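The Umgate Server

The patch notes said Furnach had been rebalanced. I had read that sentence before, in June, and the time before that, and each time Furnach was the same ugly canyon with the same sniper nest at the top of it.

I logged in anyway. There were 15 of us left in the lobby. At launch you couldn't get a slot on Umgate with less than an hour in the queue, and now the server browser showed 15 out of 60 and a ping of 300 for anyone who lived where I did.

"They moved the spawn," somebody typed.

They always said that. I picked the Ovon rifle, which the developers claimed to have fixed, and ran for the ridge. My first shot went through a man's helmet and did nothing. He turned, looked at me for what felt like a long time, and killed me with a shovel.

"Fixed," I typed.
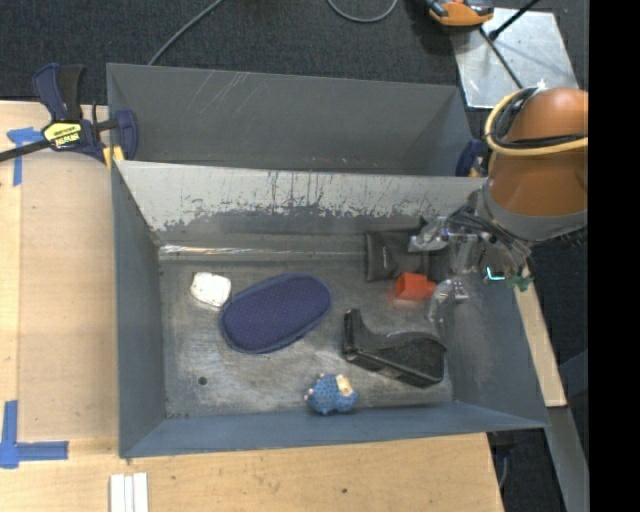
Second Round

The spawn had moved. I'll give them that. It was nine steps to the left, behind a rock that blocked the view and stopped no bullets whatsoever.

There was a player on the other team called Teshome, level 1,000, with a gold badge I'd never seen on anyone. The chat had theories. He was a developer. He was a bot they kept running so the lobby wouldn't look dead. I leaned toward the bot, having met the bots, except that bots don't stop halfway up a canyon and crouch beside a wall for a full minute.

I went up to see what he was doing, ready to be shot. He didn't shoot. He was facing the wall, where the rock texture had come loose and you could see straight through to the sky underneath the map.

"Been there since the beta," he wrote. "I report it every patch."

"And?"

"They thank me for my feedback."

I crouched next to him and looked through the hole. Somewhere behind us the match was being lost. Then the sniper in the nest got us both with one round, which I'm fairly sure the Ovon isn't supposed to do, and I waited out the timer and pressed the button to go back in.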